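Chamado: boletos duplicados na segunda via do condomínio
Produto: Clamora Cobrança
Cliente: Administradora Endale
Aberto por: Rhiannon Samuel
Responsável: Lionel Bloxham
Situação: aguardando retorno do cliente

Descrição do problema
Desde a atualização de junho, a segunda via do boleto sai com um número novo em vez de repetir o original. O morador paga um, o outro fica em aberto e o sistema manda aviso de atraso. Temos 11 unidades nessa situação no Edifício Cadwaladr. Já limpei o cache e testei em outro navegador, com o mesmo resultado.

Resposta do suporte, 9h40
Rhiannon, bom dia. Reproduzi o erro na base de teste. Ele só ocorre quando o boleto original foi emitido por lote. Boletos avulsos repetem o número corretamente. Você pode confirmar se as unidades afetadas estão no mesmo lote? Envie também o arquivo de retorno do banco. Os anexos do chamado aceitam imagem, PDF e TXT.

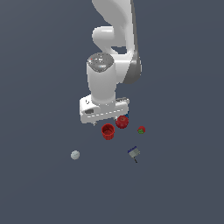

Anexo 1: braço branco sobre fundo cinza

Resposta do cliente, 11h15
Todas no mesmo lote, o da taxa ordinária. O arquivo de retorno foi por e-mail, porque tem mais de 3.000 linhas e a tela de anexos recusou. Duas moradoras já pagaram os dois boletos e querem o valor de volta. Como lanço isso sem mexer no fechamento?

Resposta do suporte, 14h05
Recebi o arquivo. A rotina de lote grava o número do boleto no campo antigo, e a tela de segunda via lê o campo novo. Como ele está vazio, o sistema gera outro número. A correção entra na versão que está em teste no servidor Jiltemwood.

Para os pagamentos em dobro, use Financeiro > Créditos > Lançar por unidade e escolha "abater na próxima taxa". O fechamento não é alterado. Se a moradora preferir devolução, o lançamento é em Contas a pagar, com o comprovante anexado.

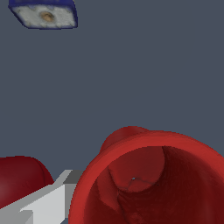 Solução provisória
1. Não emitir segunda via pela tela do morador. Em Configurações > Portal, desmarcar "Permitir segunda via".
2. Reenviar o PDF original por Cobrança > Lotes > Histórico.
3. Cancelar os boletos gerados a mais com o motivo "duplicidade". Outro motivo dispara aviso ao morador.
4. Rodar a conciliação de novo e conferir o relatório de inadimplência.

Resposta do cliente, 16h30
Passos 1 e 2 feitos. No 3, dois boletos aparecem como "registrado no banco" e o botão de cancelar fica cinza.

Resposta do suporte, 16h50
Nesses dois é preciso enviar a remessa de baixa antes. O botão libera depois do retorno do banco. Me avise quando o arquivo voltar.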